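**Friday slot, 28 minutes with questions. Gorazd has the clicker. Do not let Gorazd narrate.**

**Slide 1 - title**

Say hello. Say the title once. It has the word "contact-rich" in it and I apologise to the back row.

Thank Ermira Dimitriou, who did most of the hard work and is in another country.

**Slide 2 - the question**

We wanted to know what makes a good demonstration. Most papers answer "more of them". That is a fine answer if somebody else is paying.

Our version: hold the number of demonstrations steady, change how messy the table is, and see what the policy makes of it. Pause here. Let them look at the axis labels.

**Slide 3 - what we collected**

- 1801 demonstrations with hand-held grippers, in people's homes
- 26 homes, all with their own ideas about lighting
- the task is always the same: pick up a piece of food, put it somewhere sensible

Mention that "somewhere sensible" took two meetings to define. Don't mention what was said in them.

If anyone asks about teleoperation: we tried it in March, with the Vinden rig. It was slower and people hated it. Move on.

**Slide 4 - the two conditions**

Tidy: items spaced apart, plain surface. Messy: items touching, patterned cloth, whatever else lives on the table stays on the table.

Same total in each training set. We threw data away to make that true, and it hurt.

**Slide 5 - the result**

Go slowly. Tidy-trained wins on tidy tables, by very little. On messy tables it falls over. Messy-trained does decently on both.

The bit I care about is the failure type. The tidy policy nearly always finds the fruit. Then it closes on the fruit and its neighbour together, with great confidence. It has never met a neighbour.
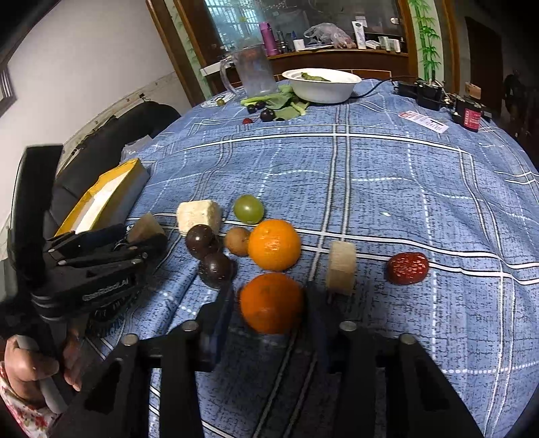 Gorazd will want to bring up the Georgiou baseline at this point. Let him have one minute. It does well on single objects and badly on anything touching, same as ours before we changed the data. He has a chart. He always has a chart.

**Slide 6 - how little you need**

Swapping roughly 200 tidy demonstrations for messy ones gets most of the gain. After that the curve goes flat and so does the audience, so keep it short.

**Slide 7 - what we can't claim**

- One kind of gripper. Flarkitz fingers are on order and have been for a while.
- Food only. Ermira has started on cutlery and reports that cutlery is worse.
- Our mess score is a hand-made number. Someone from Fukinia will ask about this. Say "yes, it is", and show the backup slide.

**Slide 8 - thanks, questions**

Leave the failure plot up. If there are no questions, ask Gorazd the one about soft fruit. He knows it's coming.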